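3 min read

low sun on the long road, where do you even look

curbside_wren
Got a question for the early people. I park on the long straight road by the Gallagher lot and walk up from there, and at 8 in the morning the sun is dead ahead. Cant see a thing past the second car. Drivers coming the same way must have it even worse. Anyone else walk this stretch? Is it just me being old

tallowby
Not just you. I drive it. Visor down, sunglasses, still squinting. 20 mph max for me when its like that and I get honked at for it. Don't care

mott_the_hoop
20 on that road is kind of nuts tho. Its wide and dead straight, you can see forever. Limit is 30. Going way under is how you get rear ended

tallowby
You can see forever when the sun is somewhere else. Somebody in a dark coat steps out between two parked cars, you get an outline if you're lucky

mott_the_hoop
so clean your windshield. INSIDE too. Most of that haze is the film on the inside of the glass, did mine in November and it was night and day

Wanpen Phuthong
He has a point about the glass — I do mine with a damp microfiber and then a dry one, no spray. But clean glass doesnt take the sun away. I used to leave on the 26 bus and now I drive, and the worst is the bit before the trees, no shade on the road at all. After that it's a little better or maybe I'm just used to it by then.

curbside_wren
The parked side is what bugs me. You get out on the driver side and you're standing in the road with your back to whoever is coming. I have started getting out and going straight to the curb, round the back of the car. Takes longer

fennelseed
wait why not park in the Illico garage, its like a 4 min walk

curbside_wren
138 a month is why not

fennelseed
oh. yeah ok

mott_the_hoop
Still say the problem is people standing around in the road next to there cars. Load your stuff from the curb side. Open the curb door, put bag in, done. Why is everyone in the lane

Wanpen Phuthong
Because the strip is narrow and some people have a kid seat on the other side? Not everybody is you, mott

tallowby
Light jacket helps a ton. Or one of those clip on reflectors, they sell them at Clillira by the register. Not that a reflector does much when the light is behind you — so really, light jacket

curbside_wren
My winter coat is black of course. ok here's the road

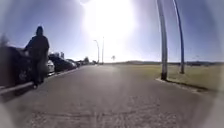 same road both times, sun straight ahead

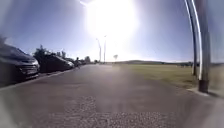

Flernumov Walkers & Commuters Club — Getting There board

fennelseed
yikes. ok I take it back about the garage, thats a lot of sun

mott_the_hoop
Fine thats bad. In the first one the person on the left is basically a shadow. Still think 20 is too slow. 25, lights on

tallowby
lights on I'll give you. Headlights on all morning, I forget half the time

Wanpen Phuthong
Does anyone know if polarized ones are worth it? mine are drugstore and they do nothing for glare off the pavement

tallowby
Yes for the pavement. Not for looking right at the sun, nothing fixes that. I'll look up which ones I have when I get home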